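Kerkby Adds Signed Goalie Masks to Collectibles Range

Kerkby has expanded its line of autographed hockey memorabilia with a series of hand-signed goalie masks, available through its online store from October. Each mask is sold with a numbered certificate and a tamper-evident hologram.
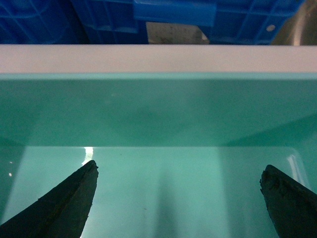
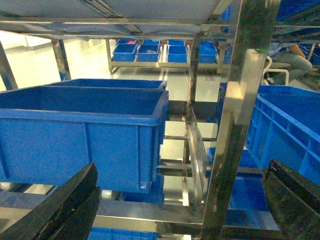
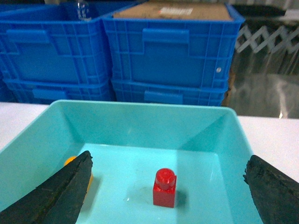 Plastic bins and trays. The last picture shows a small red toy brick in a turquoise tray.

The first release is limited to 1456 masks in 11 team color schemes. Every signing session is attended by a witness from Clirnia, the company that keeps the authentication records. Buyers may enter the hologram number on the Clirnia website to confirm the signer and the session.

"Collectors have asked for masks for a long time," said Zinhle Mnguni, head of memorabilia at Kerkby. "We wanted the paperwork in place before the first one was offered for sale."

Display cases made by Eltemance are sold separately in 3 sizes. Orders are limited to one mask per customer during the first seven days – after that, any remaining masks will be offered without a limit. Signed items may be returned only if the hologram seal is intact.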